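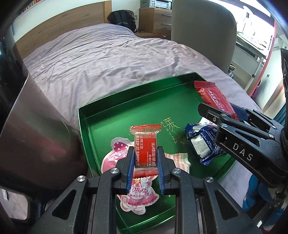 Reading time: 5 minutes

Handout 4: The snack tray, or how to sort things that don't want to be sorted

Hi all. These are my notes from Tuesday, tidied up a little for the people who missed it and for the people who were there but (I saw you) eating the course materials. Vitória Carvalho asked for the long version with the tray exercise written out, so this is the long version.

We're still in the unit on grouping and labeling. Last time we did bookshelves, which everybody finds easy, and I wanted something messier. A tray of sweets on a bed is perfect for this. It's small, it's personal, everyone has an opinion about it, and there are at least four sensible ways to arrange it that all disagree with each other.

Start with the tray at the top of the page. It's green and metallic, pretty shallow, with gold Chinese characters and the letters LAIZHI on the floor of it. Before you sort anything, write down what the container lets you do. A shallow tray has one layer. Stack things two deep and they slide off the minute someone sits down on the duvet! So our first rule is one layer, everything face up, and if it doesn't fit, it goes back in the cupboard.

Now the contents. I asked you to pick one feature and sort by that alone, then start over with a different one.

Sorting by color
Most of you went here first. You get a pink group fast: the wrapper with the polka-dot bow, the Melody candy, the crinkly striped paper one. Then a red group, with the long bar and (maybe) the hawthorn packet. Then the navy and white pouch sits by itself looking lonely. Is the hawthorn packet red, though? It has a red label, orange-red ends and a clear wrapper in between. Half the room put it with the reds and half wanted a "see-through" group. Either is fine as long as you write your rule down and stick to it for the next packet too.

Sorting by shape
Margarida Barreto's table did this one and I liked it a lot. Long things, small rectangular things, pouches, twists and crumples. The long red bar is the troublemaker. Laid diagonally it eats up a whole corner, so put your longest item in first, straight along a side, and fit the little ones around it. Same principle as packing a suitcase, if you remember the shoes discussion.

Sorting by what's in it
The hardest, and the one people care about most when they're hungry. Read the words on the wrapper and only the words on the wrapper. The hawthorn one says KEEP IT SIMPLE in big white letters, which tells you nothing about the food at all. The useful part is the Chinese text and the tiny line that says ORIGINAL FRUIT PULP. This comes up constantly in labeling — the largest print is the slogan, and the fact you need is in the smallest. If you can't read a label, make a group called "ask" and put it there. Please don't guess from the picture on the front. We had a long argument about whether cartoons mean chewy and I'm not having it again.

Sorting by who it's for
Only works if you know the household. I mention it mostly for the Ramalho reading, pages 60 to 92, where the kitchen drawers are divided by family member and it all goes wrong by chapter's end. Do the reading, it's funny.

A note on where you sort. A bed is a decent surface, big and soft and nothing rolls far, but a wrinkled duvet hides small wrappers. Smooth a patch flat before you tip anything out. Or use the nightstand, unless there's a printer living on it, in which case back to the bed you go.

Homework
Find a tray, box or lid at home and fill it with whatever small wrapped things you have (tea bags count, so do bouillon cubes). Sort it twice, by two different features. Write 200 words on which item was hardest to place and what you did with it. Sketches welcome, a bit of chocolate on the page forgiven.

Upload to the Bresik folder, not the old Plurkgate one, which I've stopped checking. If you're borrowing a tray from the cabinet, the code is 2540 and the green ones go on the bottom shelf.

Next session: spice jars. Bring one you can't identify.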